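Nov 18, 2024
By the bench team, Vurkeck workshop

Tower 597, continued. Side panel off, case on its side on the slatted table. I like this table for open cases because dropped screws go through the gaps and land on the mat instead of rolling under the board. Two went through today and both were found.

Job for this one is the processor and its socket. The order from Prerirberg says socket checked, processor reseated, and the rest left alone unless it stops the machine from starting. That means the drive cage stays in and the power supply stays in. I would have liked the supply out for a proper dusting, but it isn't on the sheet.

Power cord off, then held the start button for a while to drain what was left. Wrote the cord on the tag so it goes back with the right machine. We lost one of these in May and had to open every bag on the shelf to find it.

Cables first. The red, yellow and orange bundle from the supply goes down by the drive cage, and the black data cables wander over between that and the board. I left them plugged in and kept them to the drive side.

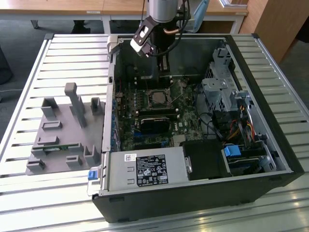
The other bench read this far and wants it noted that leaving the cables plugged in is fine for a socket check but not for anything lower on the board. On 806 a data cable got snagged that way and the plug came half out, and then an hour went on a drive that had nothing wrong with it. Push every plug home before the panel goes back on, even the ones you never touched.

Agreed, and added to the closing list at the end.

Socket work. The processor sits under a metal loading frame with a lever down one side. Order we use:

Lever down and slightly out to clear its catch, then up.
Frame up after it. Do not pull on the frame if the lever is only part way.
Processor straight up by two opposite edges. No tilting, no sliding.
Turn it over only above the tray.
Look at the socket under the lamp from two sides before putting anything near it.

Going back in is the same list from the bottom. Match the corner mark and the notches, let it drop under its own weight, and if it doesn't sit flat take it out again. The lever takes more force than people expect in the last bit of travel, and that is normal on this type. What isn't normal is force at the start.

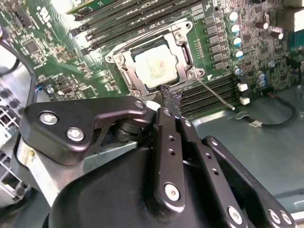 Photo: Vurkeck workshop

Old paste comes off with alcohol and a lint-free wipe, from the outside edge toward the middle so it doesn't get pushed over the side. Opened the new 1000 ml bottle for this and wrote the date on the cap. The Voso wipes leave less fluff than the old ones. Still on the first packet, so no opinion yet on whether they tear.

A question for whoever orders: Fallahi sent the small paste tubes again. They are fine but they dry out at the tip between jobs, and I have been cutting the ends off. Could we have the kind with a proper cap?

Lamp position matters more than I gave it credit for. Straight overhead, the top of the processor goes white and you can't read a thing on it. Lower and from the side it reads without trouble. I copy the markings onto the tag while it is out, before the paste goes on, and check them against the sheet.

The board has a DELL logo on it, near the black heatsink below the socket. I put that on the tag too, as the case number alone got us the wrong manual last time.

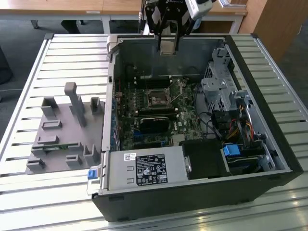 If the socket has to stay empty for any length of time, say over a lunch break, put a plastic cover on it and write on the tag that the processor is in the tray. Lid on the tray as well. Grit is easy to carry over on a sleeve and very hard to get out from between contacts.

Closing list for this type:

All plugs pushed home, data and power
Lever latched
Blue drive latch flush
Tray empty
Screws counted against the tag
Panel on, then stand it upright

Still to do on 597: start-up test, and find the right screw for the panel. The one in the bag has a different thread. 806 is next after that.

Vurkeck workshop notebook | Contact the bench | © 2024 Vurkeck | Back to top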